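by siteadmin | 3 March 2020 | Profile help, Search and filters, Making your membership work | 0 comments

Reading time: 5 min

How to set up your search filters on Drunance

Most new members leave the search filters as they were on the day they joined. The default settings are wide on distance and narrow on age, and they sort results by the date each profile was created. This page explains how to change them, in what order, and how to save the result so that it runs without you.

You will need a full membership. Trial members can see the filter page but can't save anything on it. You should also have finished your own profile first. The matching score is worked out from both sides, and an unfinished profile scores low against everyone.

Step 1: Check your own details

Open My Account, then Basics. Look at three fields: home area, date of birth and church background. The home area is used as the centre point for every distance search. If you have moved, change it before you do anything else. Members in the Murier district should pick the town itself from the list, as the district entry places you some way to the north of it.

Church background can be left as "prefer to say later". Doing so does not hide you from other members, but you will not appear in any search where that field has been marked as a must.

While you are there, check the length of your profile text. The limit is 3520 characters including spaces. Anything over that is saved but not shown, and the page does not warn you.

Step 2: Set the distance

Go to Search, then Filters, then Distance. Distance is measured in a straight line. It takes no account of rivers, estuaries or bad roads, so a person listed as close may be a long drive away. Set the figure you would be willing to travel on a weeknight in winter. If you can manage a longer trip now and then, save it as a second search (see Step 5).

The box marked "include members willing to relocate" overrides the distance setting completely. Leave it unticked unless you mean it.

Step 3: Set the age range

The range works in one direction only. It controls who you see. It has no effect on who sees you. To limit both, tick "mutual range" underneath, which removes anyone whose own settings leave you out. This will shorten your results, but the people left are ones who may reply.

Change the upper and lower ends separately and press Update after each one. If you change both and press Update once, only the upper figure is kept. This fault has been reported.

Step 4: Musts and preferences

Each of the remaining fields can be set to Must, Prefer or Ignore. A Must removes every profile that does not match. A Prefer moves matching profiles up the list and removes none.

Start with no more than two Musts. Common choices are:

- wants or does not want children
- attends church regularly
- non-smoker
- has not been married before, or is open to someone who has

Height, music, pets and job type are better set to Prefer. Many members leave those fields blank, and a blank counts as a failed match under Must.

Denomination needs some thought. The list separates several groups that many members would treat as one, and you can only choose a single entry under Must. Under Prefer you can choose as many as you like. If you attend one kind of church but would be happy in another, use Prefer.

Step 5: Save the search

Press Save Search at the foot of the page and give it a plain name such as "near home" or "further off". Full members may keep 2 saved searches on the account. Saving another replaces the older one without asking.

Each saved search has its own alert setting. Daily sends an email each morning if there is anything new. Weekly sends one list. Off means that the search runs only when you open it. Weekly is enough in most areas. If the alerts do not arrive, look in your junk folder and add the sending address to your contacts. Members using the older Drakell phone app will see alerts inside the app only, and email has to be switched on from a computer.

Step 6: Test it

Run the saved search once and read the count at the top of the page.

No results: change one Must to Prefer and run it again. Do not change several at once, or you won't know which of them was the cause.

Very few results: widen the distance before the age range.

Too many to read: tick "active this month". Profiles that have not been used for a while stay in the results by default, and removing them often cuts the list sharply.

The same faces every time: change the sort order from "date created" to "last active".

Step 7: Review it

Look at the settings again in May, or after any change in your own life that would alter your answers. Remove a member from your results by pressing Hide on the profile. Hidden members are not told. They can be restored from My Account, then Hidden.

Filters and changes to your profile

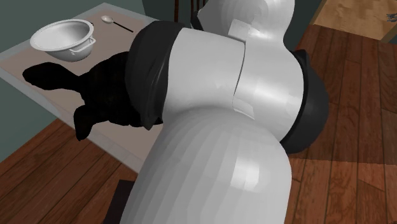 A saved search depends on your profile details at one end and your filters at the other, and both have to be checked when something goes wrong. If you change your home area, the distance filter moves with it, and so does every list of results that follows. Open Basics first, then Filters, and press Save Search again once both are correct. Changes made in Basics alone reach your saved searches overnight.

Filed under: Search and filters
Shares: 2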